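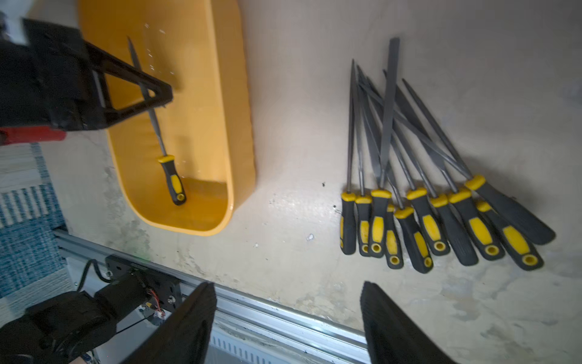

Marisol Tench

If you had a camera strapped to your wrist and you reached for something on the floor, what would the picture look like? You'd get your own fingertips poking up from the bottom, really big, and then whatever you were about to grab. Well, that's how a robot at the Wanberg lab sees its job, and I got to spend a whole afternoon looking through its eye!

The two big black points at the bottom are its fingers. It only has two. And the job is tidying up files. I don't mean paper ones or computer ones – a file is a metal tool with a rough blade, and you rub it on wood or metal to make it smooth. The robot is supposed to get the pile on the floor into the yellow tray, one file at a time.

Sounds easy, right? I thought so too. Then I tried it with a pair of kitchen tongs and my eyes on a phone screen instead of the floor (go on, try it with some pencils) and I was terrible at it.

Why a pile is so hard

Look at how the blades cross over each other. If you pull on one that's underneath, the ones on top come along for the ride, or roll away, or twist around so they're pointing somewhere new. You know this already if you've ever played pick-up sticks. You look for one that's sort of free, and you get hold of it in a good spot, and you lift gently.

The robot has to work out all of that from pictures. The handles make it extra tricky, as they're all black and yellow and they overlap at the bottom. Where does one handle stop and the next one start? Your brain sorts that out so fast that you don't notice it's doing any work. A computer gets a grid of tiny colored dots and has to learn what a handle is.

The blades aren't all the same shape, either. Some are thin, and one is wide and flat. A grip that's great for the flat one might let a skinny one slip.

Learning by copying

So how do you teach a robot to do this? The old way is to write instructions: move this far left, go down, close fingers. That works fine in a factory where every part shows up in the same place. It's no good at all for a pile, because you never get the same pile twice.

The people on this project (it's called Umumgate, and no, I don't know why) use a different way, called imitation learning. Imitation just means copying. A person drives the arm with a set of controls, picking things up and putting them in the tray, and the computer saves everything while they do it. It saves what the camera sees and it saves how the arm moves. One saved turn like that is called a demonstration, which is a long word for "watch me do it."

They made 308 demonstrations. I asked if it got boring and everyone laughed, so I think that's a yes.

Then all of it goes into a program called Jirnent, which does the learning. It looks at a picture from one of the demonstrations and guesses: what did the person do next? At first the guesses are garbage. Each time it's wrong, it gets changed a tiny bit so the next guess is a little closer. Do that over and over, for hours and hours, and the guesses get pretty good. After that you can let the program drive the arm by itself. It looks, guesses a small move, makes the move, and looks again.

The question they wanted to answer

Now we get to the science part, which is my favorite!

The team wanted to know where the camera should go. You could put one up high, looking down at everything, like a seagull. Or you could put one on the wrist, so it goes wherever the hand goes. Which would help more with a messy pile?

To find out, you need a fair test. That means you change one thing and keep the rest the same. So they taught the robot twice, from the same demonstrations. (Both cameras had been running every time, which was clever.) One version learned from the high camera only. The other learned from the wrist camera only. Then each version got 90 tries at picking up one file and putting it in the tray, with the pile mixed up again before every try.

With the high camera, it worked 20 times. With the wrist camera, it worked 58 times.

That's a big difference! The team's best idea about why is that the high camera is far away, so a skinny blade is only a few dots wide in the picture. On the wrist, the camera gets closer as the hand gets closer, and the gap between two handles starts to look like an actual gap.

But count the misses, too. Even the better version messed up 32 times. Sometimes it grabbed two files at once. Sometimes it closed its fingers on plain air, lifted up very carefully, and carried nothing over to the tray. I watched it do that one and I felt kind of bad for it.

And there's a problem with wrist cameras: the robot's own parts get in the way. Up by the tray there's a piece of the arm crossing right over a file blade, so part of the blade is hidden. The wrist camera can't see what's behind the arm, and it can't see anything off to the side that it isn't pointing at.

What they're trying next

You've probably guessed it already – use both cameras together. That test is planned for October, and they're going to add a second kind of tool to the pile to see if the robot gets mixed up. One of the team thinks two cameras will win easily. Another one thinks the extra pictures could confuse the program unless they make more demonstrations first. I don't know who's right, and they don't either, so they have to run the test.

If you want to try a version at home, grab some pencils, a tray and some tongs, and a friend to hold a phone. First have your friend hold it up high and pick up the pencils while you look only at the screen. Then have them hold it right next to your hand and do it again. Mix up the pencils each time, do the same number of tries both ways, and write down every miss, even the silly ones. I got way more with the phone down low, but I also knocked over a cup of water I couldn't see, so clear the table first.

Posted 1 August 2023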